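**Napkins and towels, sorting before storage**

**zetmarie** — 2012-12-27

I have the linens from the Flenwood hall spread out on the table and I want to put them away properly this time. It's a mix of cloth napkins and waffle towels, white and dark gray, plus the rust napkins we use for the March dinner. Last year everything went into one tub and I spent an evening ironing.

Do you sort by color or by type? And does anyone still tag theirs?

**pressandfold**

By type, always. Waffle weave sheds lint and the flat napkins pick it up, especially dark lint on a light napkin. I keep towels in one tub and napkins in another.

**Chauhan_linens**

I'd sort by color first. We rent out almost 2,000 napkins in a busy month and color is what people ask for. If a client wants rust, I want to walk to one shelf. Type is obvious once you're standing there.

**pressandfold**

You have shelves. She has tubs and a closet. At home scale the lint matters more than how fast you can find a color.

**Chauhan_linens**

Lint comes off with a short tumble on no heat. A white towel that sat damp against a rust napkin for three months doesn't get fixed so easily.

**zetmarie**

None of it will be damp. I line dry and then leave it out overnight. But I hadn't thought about the rust bleeding. Has that happened to anyone with the Skura ones?

**oldmill59**

Not with mine, and I've washed them warm. The first two washes I did alone with an old white rag and the rag stayed white. I'd still keep them off the white towels, it costs you nothing.

On tags: Kusum Agarwal taught the table linen class in Zetonby when I took it and she had us tag one piece per bundle, never every piece. Paper tag, cotton string, loose knot through the hem loop. The tag comes off before the wash. I've done it that way ever since.

**pressandfold**

Paper tags are a nuisance. They come off in the tub and then you have a tag and no idea what it belonged to. I write on masking tape and stick it on the lid.

**oldmill59**

Then you swap lids and it's all wrong. Ask me how I know.

**zetmarie**

I have strung tags on some of mine already, with the item and a number, so I'm leaning toward keeping them. 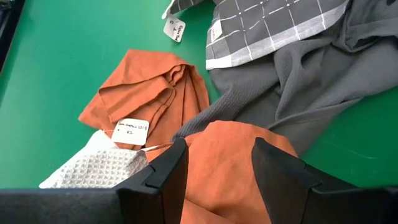
My plan at the moment is rust napkins together, white waffle on its own, and the charcoal ones wherever they fit. The charcoal is the bulky one and I don't know that it needs to go in with anything. I could roll it.

**Chauhan_linens**

Roll it, yes. Folded waffle gets a hard crease and it takes a full wash to relax. The napkins I would fold in thirds one way and in half the other, and put the tagged one on top of the stack so you can read it without digging.

**pressandfold**

So you ended up sorting by type AND color. Fine by me. I still say tape on the lid.

**zetmarie**

I might do both — tags on the bundles and tape on the tub. What pen holds up on the paper tags? Mine is a plain black one and the writing is small.

**oldmill59**

Laundry marker, fine tip. Pencil works too if the tag never gets wet.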